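Wer wirft weniger weg? Testhaushalte gesucht

Ratgeber versprechen 300 Euro Ersparnis im Jahr durch Wochenpläne fürs Essen. Wir haben Zweifel.
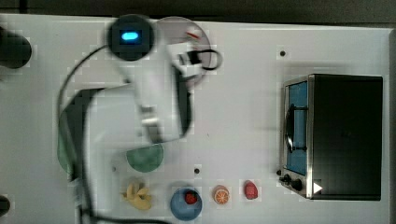
Redaktion Justeck
Ressort Verbrauch

Für unseren Versuch in Wimumholm suchen wir 12 Haushalte, die vier Wochen lang nach Plan einkaufen und alles wiegen, was im Müll landet. Auch den Rest Ketchup. 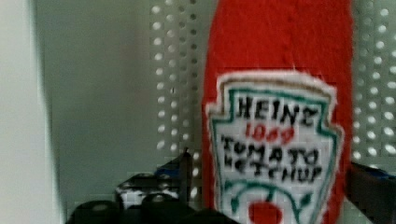

Was wir erwarten

Ehrliche Zahlen, auch peinliche. Wer schon überzeugt ist, darf trotzdem mitmachen, wird aber genauso kontrolliert. Start ist im April, Treffen samstags. Eine Vergütung gibt es nicht, die Waage dürfen Sie behalten.

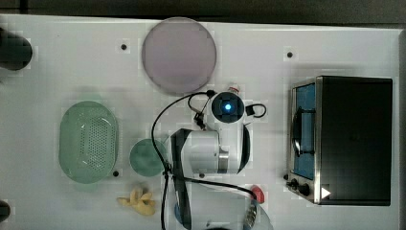
Teller und grünes Sieb auf weißem Tisch

Bewerbung formlos an Justeck, Stichwort »Covumik«.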